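Fultine Assembly Handbook
Section 3: Preparing the Route and Registering Marchers

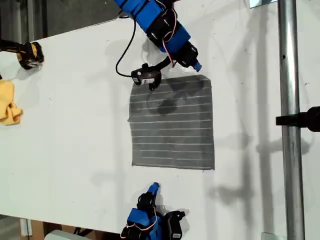
Njål Magnusson, writing after the May march in Vosby, asked that this section be placed ahead of the one on speakers and sound. In his view most of the difficulties that day began on the route, well before anyone reached the platform, and the stewards had been given their maps too late to study them.

This section applies to any march or standing demonstration arranged through the Fultine network. It should be read by the lead organiser and by the chief steward. Local rules differ, and where the town's own notice form asks for more than is set out below, the form takes precedence.

3.1 Before giving notice

1. Agree the starting point, the finishing point and one alternative for each.
2. Walk the full route at the hour at which the march will take place. A street that is clear on a weekday morning may be closed by market stalls on a Saturday.
3. Mark on the map all tram crossings, roadworks, steps and narrow pavements.
4. Time the walk at a slow pace and add 15 minutes for assembly.
5. Enter the route in Ploro under "New event" and save it as a draft.

Note: Ploro does not send notice to the authorities. The organiser must submit the town's form separately and keep the stamped copy.

3.2 Giving notice

1. Complete the form in the name of one person, who must be present throughout the march.
2. State the expected number honestly. If more than 60 people are expected, attach the steward list.
3. Attach the route map with both alternatives shown.
4. Record the reference number in Ploro and change the status to "Notified".

Caution: Do not publish the starting point until the reference number has been received. In Oravec the route was altered after leaflets had been printed, and two groups assembled at different ends of the bridge.

3.3 Stewards

1. Appoint one steward for every 15 marchers.
2. Hold a briefing at the starting point and read the route aloud, street by street.
3. Place the most experienced stewards at the front, at the rear and at each tram crossing.
4. Give every steward the telephone number of the chief steward in writing.

Stewards have no power to detain or search anyone. Disputes with passers-by should be referred to the chief steward - never settled in the road.

3.4 Changes on the day

If the police request a change of route, the named organiser should ask for the reason and note the officer's number and the time. Corrections to this section should be sent to Kvido Machala, quoting form 53.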